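Open evening at Proltholm fills the hall with robot hands and laundry

If you wanted a seat at the Proltholm workshop's open evening in June, you needed to be early. The doors opened at 6, and well before the first demonstration people were standing along the back wall and sitting on the stairs, and a row of kids had planted themselves cross-legged on the floor at the front, which was easily the best spot in the building.

The workshop has held open evenings before, mostly for students and people in the trade. For this one the invitation went to everybody in the neighborhood, and the neighborhood came. The sign-in sheet had 87 names on it by the time the first talk began, and plenty of people walked straight past it (me included, sorry).

The subject was hands. Not arms, not wheels, hands! The group at Proltholm has spent the past two years teaching robots to pick up things that don't keep their shape: towels, coats, bags, sweaters, bed sheets. Boxes and bottles are a lot easier, as Laurențiu Tănase explained in the opening talk. A box is the same box from every side. A coat dropped on the floor is a different object every time you drop it.

"You have all done this ten thousand times without looking," he told the room, and then he tossed his own jacket down and asked a girl in the front row to pick it up. She did, in about a second, while looking at him. He asked her where she had put her fingers. She had no idea. He had her do it again slowly, and this time everybody watched: fingers sliding flat along the floor and under the edge, then a small curl, then the lift. The thumb hardly did anything until the end.

Getting a machine to make that first slide is what the group works on most. Come down too steeply and the fingertips push the cloth away or press it into the floor. Come in too shallow and they skate over the top. Tănase showed a chart of early attempts that got a good laugh, a long line of misses with a single success near the end, and he seemed as happy about the misses as about the success. Every try is recorded and kept, good or bad, and the group now has 800 of them on floor pickups alone.

After the talk the crowd moved over to the demonstration area, and this was where the evening really took off. The team calls its practice program Clunia, and it runs through a list of household jobs: lift a garment off the floor, hold it clear, carry it over to a table, let it go without leaving half of it hanging over the side. Ljubica Ristić ran the session and kept up a commentary the whole time, in plain words and at full speed, with one eye on her screen.

The first try was a kitchen towel, and it went up on the first go to loud applause. The second was a fleece blanket, and that one slipped off the fingers about a foot off the ground. There was a groan from the whole room, the kind you hear at a ball game. Ristić just reset and sent it in again a little lower, and up it went. I have been to polished product launches where I felt nothing at all, and here I was holding my breath over a blanket.

What I liked most was how open she was about what the system can and can't do. Stretchy fabric is hard. Anything with a heavy zipper is hard, because the weight all sits in one place and drags the rest down with it. Dark cloth gives the vision software trouble, as folds and shadows look much the same to it, and for that reason the group practices with black garments more than any other color. Someone asked if the robot could match socks. "Ask me next year," she said, and moved on to a scarf.

Visitors were then invited to try it themselves. There was one station where you could steer a hand with a set of controls and attempt to pick up a T-shirt, and the line for it stretched all the way to the coat rack. It is much harder than it looks. You keep wanting to feel the cloth, and you can't, so you go in too fast and bulldoze the thing across the floor. Most adults needed several tries. The kids were better at it, no surprise there, and one boy of maybe nine got it right away, then went back to the end of the line to have another turn.

The other station was quieter and just as good. The team had laid out spare finger parts on a tray, and you could pick them up, bend the joints and see how little movement there is between open and closed. An older woman who used to repair sewing machines for a living spent a good half hour there talking to two of the engineers about pins and wear, and by the end they were taking notes. She thought the joints would collect lint. They do, they told her, and it's a pain to get out. She suggested a stiff little brush like the ones she used to carry in her apron, and one of the engineers went off to look for something similar on the spot.

A second short talk, later in the evening, dealt with where all this might go. Widus, a laundry service that handles linen for several small hotels, has been talking with the group about a trial. Sorting is the dull, heavy part of that business: somebody has to bend down and lift wet and dirty pieces out of a pile all day long, and backs suffer for it. The trial would be a small one, with a single station at the sorting table and people working alongside it. Tănase was careful to say that nothing has been signed. He would like to see the hands do the bending and the people do the checking and folding, which they are far better at anyway.

A community group from the Akbari building down the street had a different question. Several of its members have trouble with their knees or hips, and for them a dropped sweater is a real problem. Could something like this work at home? Not soon, was the answer, at least at a price anyone would want to pay, and a home has pets and toys and cords all over the place. But the question plainly landed. Ristić wrote down a list of the things the group's members drop most often, and it was a lovely list: reading glasses, mail, dish towels, the TV remote, one slipper. She asked if she could come by and see how the rooms are laid out, and got invited for coffee by at least two people at once.

There were some rough edges. The microphone cut out during the second talk, so those of us at the back missed a fair amount, and the demonstration area could have used a raised platform, or at least a big screen for the people standing behind the first few rows. From the third row back you mostly saw elbows. The team says it will put up a screen next time and run the session twice, with the second one kept for those who couldn't see the first. The T-shirt station will get a twin as well, after the wait this time.

Still, people stayed. The evening was meant to end at 9 and the lights were still on well past that, with little knots of visitors around every table and the kids begging for one more pickup. Ristić gave them three. For the last she let them choose the garment, and they went for the biggest, puffiest coat on the rack, whose owner agreed after a moment's thought. It took four tries. The cheer when it finally cleared the floor could probably be heard across the street.

The next open evening is planned for the fall, once the students are back. Entry will be free again, and there will be a sign-up for the hands-on station so families with small children don't have to wait so long. The group is also looking for old clothes to practice with, the more awkward the better: thick quilted jackets, ribbed knits, long scarves, anything with a hood. They should be clean, and you won't get them back. A box for donations stands just inside the front entrance and can be used any time the workshop is open.

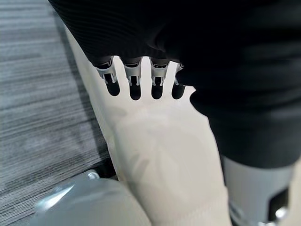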